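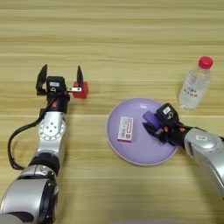 Dellura says the fire doors at Clitby were all passed last time and doesn't see why they need doing again. They need doing again because "passed" last time meant a tick in a box with no comment beside it, and I have been caught out by those ticks before.

## Clitby, ground and first floor: walk-round, November

Marks: **OK**, **Fix**, **Not shown** (I was told it was fine and couldn't check for myself).

### Ways out

- [x] Main corridor clear to full width: **OK**. Clear at 10 in the morning, anyway. The scuffs along the skirting suggest something heavy lives there the rest of the time.
- [ ] Rear door opens with one push: **Fix**. Took a shoulder. The reply was that it swells in damp weather. It's November, and there will be more damp weather.
- [ ] First-floor fire door closes fully by itself: **Fix**. Stops short of the latch every time. The closer has been wound up as far as it goes, so somebody has known about this for a while.
- [x] Exit signs lit: **OK**, all of them. Credit where due.
- [ ] Door seals whole: **Fix**. Painted over on the stair door. A painted seal may still swell in a fire, or it may not. I'd sooner have one I don't have to wonder about.

### Emergency lights

- [ ] Full run on battery: **Not shown**. The log gives 90 minutes for every fitting on every test, to the minute, in the same pen. I'd like to see one run from start to finish with me in the building.
- [x] Quick test by key switch: **OK** apart from the fitting over the meter cupboard, which came on and then thought better of it. New battery ordered, supposedly.

### Stairs

- [x] Handrail firm: **OK**
- [ ] Nosings fixed down: **Fix**. The third from the top lifts at the left-hand end. There is tape on it. Tape is not a repair and I've now written that in three reports for this address.
- [ ] Light level on half landing: **Fix**. Bulb working, shade full of flies. Clean it first, then look again before anyone quotes for new lights.

### Hot water and taps

- [ ] Scald risk at hand basins: **Fix**. The basin by the kitchen gave almost 70 degrees after a short run. The Ciraten mixing valve under it is the right sort of thing to have fitted, but it has either been turned right up or it's stuck. A warning sticker has been put on the mirror. Stickers don't cool water.
- [x] Little-used outlets flushed weekly: **OK** on paper. The cleaner's sink had a cobweb across the spout, so I've asked for initials against each outlet in future.

### Electrics

- [ ] Cover plates on distribution board: **Fix**. One blank missing, gap big enough for a finger. Cheap part, do it this week.
- [x] Sockets undamaged: **OK**
- [ ] Extension leads: **Fix**. One plugged into another behind the photocopier. I was told this was temporary. The dust disagrees.

### Extinguishers

- [x] In place and on brackets: **OK**
- [ ] Service labels in date: **Fix**. The one by the rear door is 18 months past its last service. Su, the contractor named on the label, should be asked whether it was missed or struck off the list.

## Comments

Dellura has asked whether the rear door and the stair nosing can be carried over to the spring visit. No. Both are on the way out of the building, and both were carried over from the last one.

The water can't wait either. Take the basin out of use until the valve is sorted, and send me the reading afterwards, with the time it was taken.

I will close the items marked Not shown when I've been shown them.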